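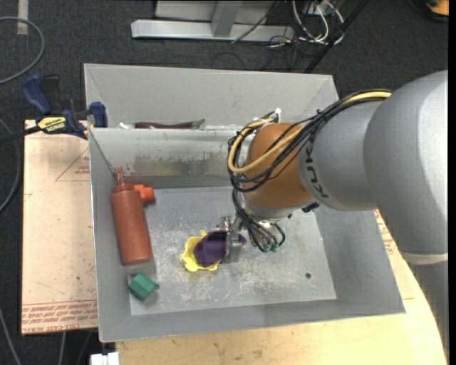 Par le service communication de Penarell – Publié le 30 octobre 2018

Penarell présente Landry, sa gamme de bacs métalliques pour le tri des jouets en collectivité

Penarell annonce l'arrivée au catalogue de la gamme Landry, destinée aux crèches, aux ludothèques et aux salles d'accueil. Le bac peu profond, à parois évasées, reçoit les petites pièces de dînette et de construction : légumes factices, vaisselle jaune à bord ondulé, flacon souple orange-rouge, blocs en forme de maison. Une cloison métallique délimite à l'arrière un compartiment étroit, réservé aux pièces allongées telles que les aubergines.

La gamme comprend 2 formats. Le premier se pose sur un plateau de table ; le second, de 60 cm de large, s'insère dans les meubles bas Brosteder. Les deux formats partagent les mêmes séparateurs, vendus à l'unité ou par lot de 9.

Le rangement à plat permet de voir le contenu sans vider le bac. Les pièces hautes, flacons et bouteilles factices notamment, se couchent le long d'une paroi latérale. Les assiettes et bols se placent au fond, au centre – les éléments plus volumineux peuvent les recouvrir en partie. Penarell recommande de ne pas superposer plus de deux couches.

Pour un usage sur table, le bac doit être immobilisé par un serre-joint, non fourni, placé à un angle. Une planche de protection peut être glissée dessous. L'entretien se fait au chiffon humide, cloison comprise ; les produits abrasifs sont à proscrire.

Les bacs Landry sont assemblés à l'atelier de Zedmont. La première série, lancée en juillet, porte sur 3 000 unités. Les commandes sont ouvertes auprès des revendeurs habituels. La fiche technique et le plan de perçage pour meubles Brosteder sont disponibles sur demande auprès du service commercial de Penarell.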